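Evidence clerk explains how a county court stores and releases trial exhibits

Reading time: 2 min
Print | E-mail

17 Jul 2019

The exhibit room at the Demstead county courthouse holds 2,858 items from criminal cases, most of them in sealed paper bags or flat boxes. The clerk in charge of it has worked there for 13 years and agreed to explain the procedure on condition that no open case was discussed.

An exhibit enters the room only after a judge has admitted it at trial. Until then it stays with the police department or the prosecutor. "People assume we have everything the police collected," the clerk said. "We have what the jury saw. In a burglary case that may be one pry bar and a set of photographs."

Each item receives a case number, an exhibit number and a shelf location. The three are written on a tag and entered in the Fondergate records system, which the county adopted in June of last year. The earlier ledger is still kept, and entries made before the change are being copied over by hand.

Firearms and drugs are stored separately, in a locked cage that requires 2 staff members to open. Cash is counted in front of both attorneys and deposited. Photographs of it go in the file in its place. 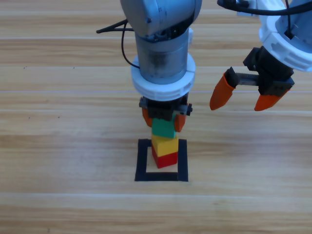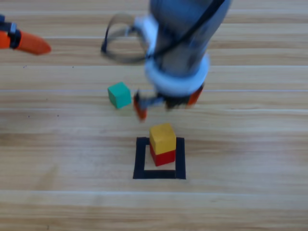
Release and disposal

Nothing leaves the room while an appeal is possible. After a guilty plea that period is often short, but the clerk does not calculate it. "I wait for the order. If an attorney calls and tells me the deadline has passed, I ask for the signed order."

Once the order arrives, the owner is notified by mail and has to collect the property in person with identification. Unclaimed items are listed in a second notice. Weapons are destroyed under contract by Urkard, a metal recycling firm, with a deputy present from loading to shredding.

Last year the room released or destroyed 969 items. The clerk described the backlog as a paperwork problem. Many older cases closed without any order on the exhibits, and a judge has to review each file before anything can be moved.

Asked about lost exhibits, the clerk said one envelope was misfiled during the last shelf count and found in the adjoining case box. "It was logged as a discrepancy, and the correction was logged too. Both entries stay in the record."

Requests to view an exhibit are made on a form at the Chin Street counter. Viewing is supervised, and sealed items require a court order.

Related items
Court to extend filing counter hours
How restitution payments are tracked
Jury parking moves to Chin Street lot
Deputies complete evidence transport training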